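Oktober, kurz nach sechs Uhr früh

Wieder vor dem Wecker wach, und wieder wegen der Übersetzung. Ich liege da und überlege, wie man auf Deutsch sagt, dass jemand »halb nach Hause gekommen« ist – im Original sind das zwei Wörter, bei mir wird immer gleich ein Nebensatz draus. 38 Seiten habe ich von Segura jetzt fertig, und der Roman hat 300. Man darf gar nicht rechnen!

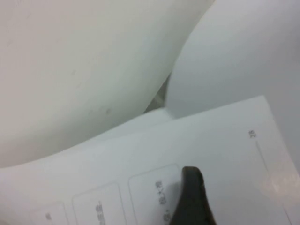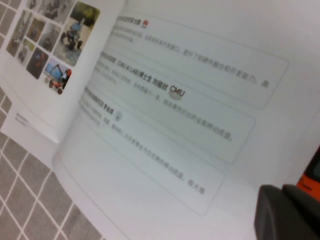
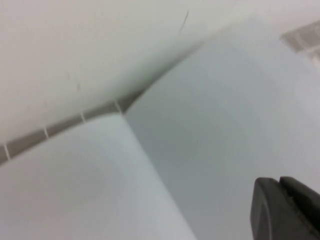
Papier, überall Papier.

Im Übersetzerforum hatte ich gestern Abend noch gefragt, ob man so eine Stelle lieber glattzieht oder holprig lässt, und vorhin beim ersten Kaffee stand schon eine Antwort da, unterschrieben mit Turora: Holprig lassen, unbedingt, wenn der Satz im Original auch stolpert, dann soll er bei dir bitte genauso stolpern, sonst liest sich am Ende alles wie eine Gebrauchsanweisung. Und such nicht nach dem einen Wort, lies dir lieber die ganze Seite laut vor, am besten im Stehen.

Na gut. Also habe ich in der Küche gestanden und vorgelesen (die Nachbarn werden sich gefreut haben), und beim dritten Mal bin ich tatsächlich an einer ganz anderen Stelle hängen geblieben, nämlich zwei Absätze früher. Da hatte ich »Stube« geschrieben, und niemand in diesem Buch würde Stube sagen. Jetzt steht da »Zimmer«, und auf einmal klingt der Satz danach auch weniger geschraubt. Das Nach-Hause-Kommen ist trotzdem noch offen.

Nachmittags Post vom Verlag Fimier: ob ich das erste Kapitel bis Monatsende schicken könne, es müsse noch nicht schön sein. Noch nicht schön kann ich! Außerdem fragen sie wegen der Ortsnamen. Ich bin dafür, dass Jallden Jallden bleibt, auch wenn das keiner auf Anhieb aussprechen kann. Ich hab es selbst wochenlang falsch betont.

Abends nur noch eine halbe Seite geschafft, dann Suppe und früh ins Bett. Morgen zuerst die Szene am Bahnhof, und das Wörterbuch bleibt bis Mittag zu.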